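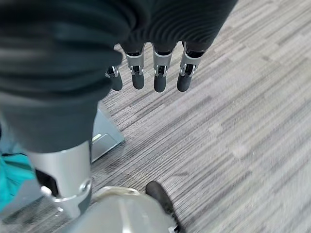

Poser et entretenir la housse de main Jollport

La housse Jollport est un manchon textile gris anthracite qui couvre le dos d'une main robotisée et laisse les doigts dégagés. Elle protège les articulations de la base des doigts contre la poussière et les peluches, fréquentes dans les locaux moquettés. Ce tutoriel concerne la version pour main droite, livrée dans le kit Bilon. La pose sur la main gauche suit les mêmes étapes, avec le manchon marqué G.

Contenu du kit Bilon

1 manchon droit, 1 manchon gauche
2 sangles de serrage
8 embouts de rechange en caoutchouc
1 clé six pans
1 chiffon non pelucheux

Durée de l'opération : 40 minutes pour une première pose, nettoyage compris.

Étape 1. Mettre le robot à l'arrêt

Amenez le bras en position de repos, doigts vers le sol. Coupez l'alimentation des moteurs depuis le pupitre, puis au sectionneur. Sur les bras sans frein, soutenez l'avant-bras avant de couper : il peut descendre de quelques centimètres. Attendez l'extinction du voyant.

Étape 2. Contrôler les doigts

Les segments métalliques doivent être propres et sans trace de choc. Regardez dans la rainure de chaque articulation : les petites biellettes et les axes doivent être en place. Pliez chaque doigt à la main, lentement, sans forcer en fin de course. Un point dur vient le plus souvent d'un fil ou d'un cheveu enroulé autour d'un axe. Retirez-le à la pince fine. N'utilisez pas d'air comprimé, qui repousse les poussières vers l'intérieur.

Vérifiez aussi les embouts. Un embout lisse ou fendu se remplace avant la pose de la housse. Il se retire en tirant dans l'axe du doigt.

Étape 3. Enfiler le manchon

Retournez le manchon sur la moitié de sa longueur. Présentez l'ouverture large côté doigts et faites-la glisser vers le poignet. La partie à fines côtes, plus extensible, se place sur le dos de la main. Déroulez ensuite le reste du tissu.

Le bord inférieur doit s'arrêter au niveau des premières articulations. S'il descend plus bas, le tissu risque d'être pincé à la fermeture de la main. Quelques plis souples sur le dessus sont normaux : un manchon trop tendu limite la course des doigts.

Étape 4. Fixer la sangle

Passez la sangle dans l'ourlet et serrez-la jusqu'à pouvoir glisser encore un doigt dessous. Ne recouvrez pas les ouvertures du carter de poignet et laissez les têtes de vis accessibles.

Étape 5. Essayer à vitesse réduite

Remettez sous tension et lancez le programme d'ouverture et de fermeture à la vitesse minimale. Si vous utilisez le contrôleur Chae, choisissez le profil « main couverte », qui abaisse le seuil de détection d'effort. Surveillez le bord du tissu pendant plusieurs cycles. S'il remonte ou s'accroche, arrêtez, coupez l'alimentation et reprenez à l'étape 3.

Entretien

Lavage à 40 °C, sans adoucissant, séchage à plat. Pas de sèche-linge. Les embouts se nettoient avec un chiffon légèrement humide, sans solvant. Le remplacement du manchon est prévu tous les 2 000 cycles en usage intensif, ou dès qu'une maille est filée près du bord.

Pièces détachées

Les manchons et les embouts sont vendus séparément chez Dernel, référence à relever sur l'étiquette intérieure. La sangle est commune aux deux côtés.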